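Sorting Shelves of Bowls and Small Stock
Workshop and Stockroom Tips, by Lorena Benítez

Bowls are awkward to store. They roll, they chip at the rim, and two that look alike will often turn out to be different widths when you try to nest them. These notes are for a back room or a garage where crockery shares the shelving with boxed goods, but most of it works for a kitchen cupboard too.

Clear one shelf first
Pick one shelf and take everything off it. Put the pieces on a table or on the next shelf over, never on the floor. Working from one clear shelf to the next is slower than pushing things along, but you only handle each bowl twice.

Run your palms over the bare shelf before you wipe it. Grit is easier to feel than to see on a white panel, and grit under a foot ring scratches both the bowl and the shelf. Wipe with a damp cloth and a drop of dish soap, then go over it with a dry one. Do the front edge last. The front beam collects more dust than the shelf itself and usually gets skipped.

If the edge has a paper label or a barcode, wipe around it. A wet label curls at the corners by the next day.

Check the shelf itself
On slotted steel units, press down on each corner of the shelf. If one corner drops, the clip is not seated in its slot. Take the load off and tap the clip down with a rubber mallet. My Desberg unit needed this on 4 clips when I first put it up, and it has been level since.

Leave enough height to lift a bowl straight up and out. If you have to tilt it to get it past the beam above, move the shelf down one slot.

Sort by width, then by pattern
Most people sort by pattern first. It looks nice and it makes bad stacks. Measure across the rim, put the same widths together, and only then match up the colors. A bowl that is narrower than the one under it will drop down and jam.

To free two jammed bowls, put cold water in the top one and stand the bottom one in warm water. Wait a few minutes and twist gently. Don't pry with a knife.

Stacks and spacing
Stack low. Heavy stoneware goes two or three high, and thin porcelain can go a little higher with a paper napkin between the pieces. Wide, shallow dishes go to one side where they won't be knocked by a sleeve.

Leave a finger's width between stacks. You need to get your hand around the rim without touching the next one. Put odd singles near the front so they get used or given away. Nélida Cáceres, who taught me to pack china, kept all her singles in one row and went through them every September.

Turn each bowl to the light before it goes back. Dried food hides under the rim and in the bottom curve. Anything with a mark inside goes to the sink, and anything with a chip goes in a separate box.

Bins for the small things
Lids, saucers and sauce dishes do better in an open plastic bin with a handle on the front. Pull the whole bin out, find what you want, and slide it back. Don't fill it past the rim.

Keep a list
Write down what is on each shelf and tape the list inside a door. Mine has 96 lines and takes 19 minutes to check on a Thursday evening. Use pencil.

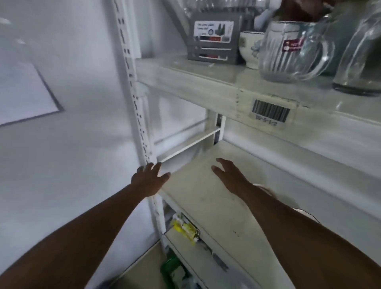
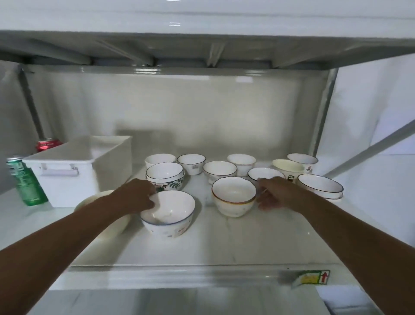 First picture: a middle shelf nearly clear, with boxed goods left on the one over it. Second picture: bowls in loose rows, a plastic bin at the left.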